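Ticket 1018
Subject: Bench in waiting corner creeping away from wall; castered upright beside it out of line
Raised by: Khang Tiêu
Assigned to: Hưng Mạc
Location: Sera studio, changing area, left-hand corner
Priority: low
Status: monitoring

Reported fault

The upholstered bench (Vundska, grey) moves along the wall when people sit down to change shoes. Over one working day it shifts far enough to touch the grey metal bracket in the corner. Pushing it back by hand works until the next busy session. Khang reports the same behaviour since February, when the floor was refinished. Nothing is broken and nobody has been hurt.

Log

09:10 Bench in position against the back wall. Gap to bracket measured at foot level: 900 mm. Marked the floor with a pencil line at the left end of the bench.

09:25 Checked bench feet. Four felt pads, all present, all worn smooth. Felt on the new floor finish gives very little grip. Suspected cause of the creep.

09:40 Checked bracket. Foot is level. Fixing screw near the end of the foot tightened by a quarter turn. Caster turns freely and the tread is sound. Bracket is not pushing the bench.

12:30 After the morning sessions. Bench has moved 13 mm to the left of the pencil line. No change at the bracket.

12:45 Cleared bench for refitting. Owner of the clothing asked to collect it from the desk. Felt pads removed, residue scraped off, four rubber pads fitted (Nomico, self-adhesive, the thick type). Bench put back on the line.

17:50 Bench on the line. No movement measured. Skirting and wall checked for rubber marks, none found.

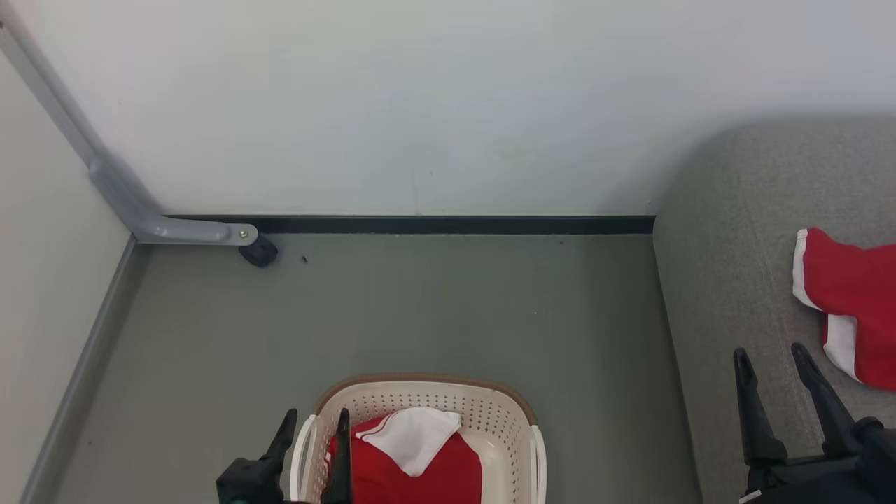
Fig. 1: Left-hand corner with bracket foot, caster and bench cushion.

Wall condition: faint scuffs and a few small marks. These are cosmetic and no repair is planned under this ticket. If the wall is repainted, raise a separate request and quote the colour code held in the Ông maintenance folder.

Floor condition: matte finish, intact along the back edge. Sweep along the black strip before any further measurement. Grit under the pads would spoil both the grip and the finish.

Parts used

Rubber pads, 4
Adhesive remover, small quantity
Felt pads removed and thrown away, 4

Comments

Khang Tiêu: Bench feels firmer when sitting. It is harder to pull out for cleaning. Is that expected?

Hưng Mạc: Yes. Lift one end and swing it out. Dragging will peel the pads. The makers give a load of 4000 N for the set, so weight is not a concern.

Khang Tiêu: Noted. I will tell the cleaners. Can the pencil line stay?

Hưng Mạc: Leave it for now. Measure weekly and enter the figure here. If the bench moves more than 5 mm in any week, reopen at normal priority and I will fit a stop to the wall side.

Khang Tiêu: First weekly check done. Zero movement. Pads still stuck at all four feet.

Next action: second weekly check, Khang.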